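Ticket 1547
Product: Hellia Stock Manager, server edition
Site: Zevcombe warehouse
Category: Import / scheduled jobs
Priority: Medium
Status: Resolved, monitoring

Summary
Nightly supplier import stops partway through the file. Job status shows Completed. No alert sent.

Reported
The supplier file from Kiều arrives at 1:30 a.m. and is imported at 2:00 a.m. In the morning only the first 193 rows are in the item table. Everything after that is missing. Running the import again by hand gives the same result. Other supplier files load in full.

Environment
Hellia server on the main office machine, database on the same host. Files are delivered by Stotent transfer agent into the inbound folder. No version change on either product in the past month. Disk has plenty of free space.

Steps taken

1. Checked the job log. Last line reads "193 rows committed, end of input." No error code. The importer believes it reached the end of the file.

2. Compared file size in the inbound folder with the size reported by the sender. Sizes match, so the transfer is complete. Stotent ruled out.

3. Raised the batch size from 89 to 200. Same stopping point. Batch size put back to 89.

4. Opened the file in a plain text editor. Row 194 is the first row with a quotation mark inside the description field, used as an inch sign. The mark is not doubled. The importer treats it as the start of a quoted field and reads on to the end of the file looking for the closing mark. It then drops the unfinished row without a warning.

5. Removed the single mark from a copy of the file and ran the copy against the test database. All rows loaded.

6. Checked whether the item photo field plays a part, as row 194 is also the first row with a photo attached. Loaded the row alone with the mark removed and the photo kept. Row and photo both saved. Desk lamp, blue:

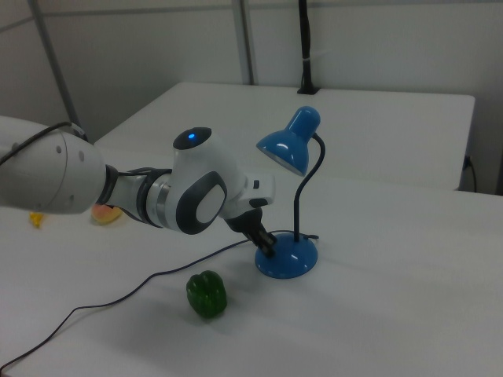
Stotent support replied on the ticket that the agent never rewrites file contents, and that a pre-delivery rule can double stray quotation marks if the sender will not change the export. They asked for the rule to be tested on a copy first, because it also touches the header line.

7. Set up the rule with the header line excluded. Ran three old files through it. Output differed from input only at the inch signs.

8. Rule enabled on the live folder. Next 2:00 a.m. run loaded the full file.

Cause
Unescaped quotation mark in a text field. The importer does not report an unclosed field at end of input.

Workaround
Pre-delivery rule on the inbound folder, supplier Kiều only. Do not apply to other suppliers without checking their files, as some already double the mark and would end up with four.

Open items
Request to Hellia to fail the job on an unclosed field. Logged, no target release given.
Supplier asked to write "in." in place of the inch sign. Waiting for answer.
Row count check added to the morning report at Zevcombe.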